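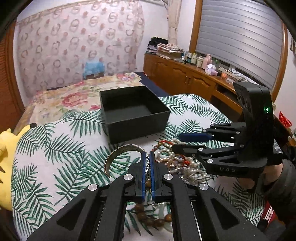

Silver cuff in the pile, left gripper closed on it.

Grasp width drops out when the pads close on thin metal

I'm replaying hand-held gripper demos through the Drimton tracker to get a jaw width per image. On fabric it's fine. On bracelets the width jumps to zero for up to 19 images, then recovers. Confidence threshold is 48, default smoothing. Is this the pads or the filter?
- Bram Leemans

Answer 1
Check that you calibrated both grippers separately. Mine share one file in Stoltora and the right one drifts.

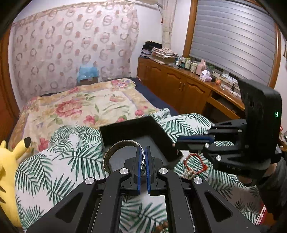 Answer 2 (accepted)
Probably the filter. With a wide bangle held near the rim, the gap between the blue pads is narrow, and Drimton clamps any width under its minimum to zero. Do this in order:
1. Set min_width to 0 and turn smoothing off.
2. Replay one bad segment and plot raw width against filtered.
3. If raw is clean, put smoothing back with a window of 5.
If raw also drops, lower the threshold to 30 and redo the fit.

Answer 3
Same problem in October, step 1 fixed nearly 94 percent of it. Didn't look into the rest.

Contact - Copyright Urkus Help - Back to top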